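Two Hands, One Arm: Notes for the Toledo Talk
June 2018, 22 minutes plus questions
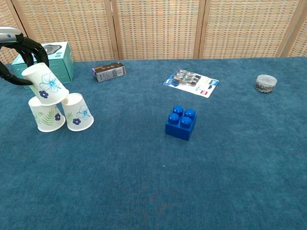 The first thing Idex wrote back when we shared our plan was that paper cups are too easy, and that any decent two-finger gripper would stack them all day long. Fair point! Read that out, let people nod, then ask who has tried it with a gripper set up for hard plastic. Wait for the groans.

Slide 2. Why cups at all. A cup wall gives way long before most fingertips report anything. I love this test because you can see a bad grip from the back row — the rim goes oval and everybody winces.

Slide 3. The two hands. Fudix is the jointed one, with fingers that curl. Flillomel is the parallel gripper, two flat pads and a very fast close. Same arm, same controller, same speed limit for both. Say this twice, someone always asks.

Slide 4. The objects. Cups in a pyramid, two below and one on top, all upside down. Also a big toy block with studs, a blister pack, a small box and a clear jar. Mention that the block is the one I'd start with if you're building your own set. It's stiff, it's light and it doesn't mind being dropped.

Slide 5. Numbers. 300 grasps per hand. Fudix crushed 8 cups, Flillomel crushed 22. Pause here. Then show the block results, where Flillomel was quicker every time and I was cheering for it out loud.

Slide 6. The chest camera. Go slowly. The forearm covers a good part of the table on a left-side reach, and whatever stands behind it is partly hidden too. We moved the camera 13 times in Toledo before settling. (Skip the story about the clamp if we're running late.)

Slide 7. What I'd change. Softer pads on Flillomel, for sure, and a slower last inch on Fudix. I'd also log finger current from the first run, which we didn't, and I'm still kicking myself.

Questions. Likely ones: cost, wear on the finger joints, why no suction cup. For suction, say we want to try it next and would happily borrow one.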